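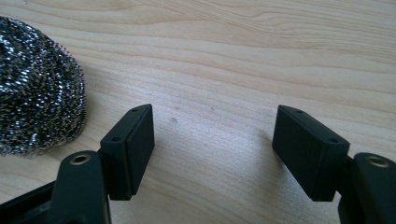 Honlow Kitchen Set: data card

Version 2, last edited 13th August
Maintained by Chaminda Munshi, dish room lead, Honlow

What's in it

Recordings of small cleaning jobs done with a hand-held gripper on a wooden tabletop: picking up scouring pads, moving them, putting them down, opening the fingers again. There are 500 recordings in the main folder and a smaller folder called "odd" that we never agreed on how to name. Each recording comes with the video, the finger opening over time, and a one-line note typed by whoever did the job.

The notes were meant to follow a template. Most do. A few are remarks about the soup.

Who made it

Six of us from the dish room at Honlow, which cooks 2000 meals a day for schools and offices. Management signed up with Daveck to automate part of the pot wash, and Daveck wanted examples of the work from people who do it for a living. We were paid our normal rate for recording time, after two of us asked in writing.

I was asked to write this card on the grounds that I had complained about the last one. The last one called us "operators" and called the dish room "the environment." I have used those words as little as I could.

How it was recorded

You hold the gripper in your hand and do the job with it in place of your fingers. The camera rides along on the tool. Start with the fingers open, close on the object, do the thing, open, stop. If you drop it, keep going and put "drop" in the note. We left the drops in. Daveck's first plan was to delete them, until Brasever, who train the model, asked where they had gone.

Steel scouring pads are worse than they look. They squash, they spring back, and a strand will hook on whatever is nearest. Anyone who has scrubbed a roasting tin knows to grab one low and wide. It took three meetings for that to make it into the instructions, where it is now called the "low-approach strategy."

Folder layout

main/ – the 500 recordings, one folder each
odd/ – interrupted takes, wrong object, fire drill
notes.csv – one line per recording, typos preserved
shifts.csv – early or late shift, no names

What changed at work

People ask, so it may as well go in the card. The pot wash arm went live in June on the late shift only. It does the first scrub on flat trays. Nobody lost a job over it, though one open position was quietly never filled, and I would like that written down somewhere. The late shift has less scrubbing and more standing by with a cloth for when the arm stalls. Opinions differ on whether that is a rest. My wrists are in favor. My evenings are longer.

The old rota had everyone swap stations every two hours. The new one keeps one person by the arm all night, and we are still arguing about it.

Known problems

Light comes from above and washes out part of the table in some takes.
Left-handed recordings are underrepresented, as we have one left-handed person and she got bored.
Early recordings use the old finger pads from Mathur. Check the pads column before mixing them with the rest.

Please don't use it for

Timing staff. The recordings have clocks in them, and someone has already asked. These were done slowly, on purpose, with a tool in one hand. They say nothing about how fast anybody washes up.

Changes and corrections

Send them to me through the Honlow office. I read messages after the late shift – allow a day.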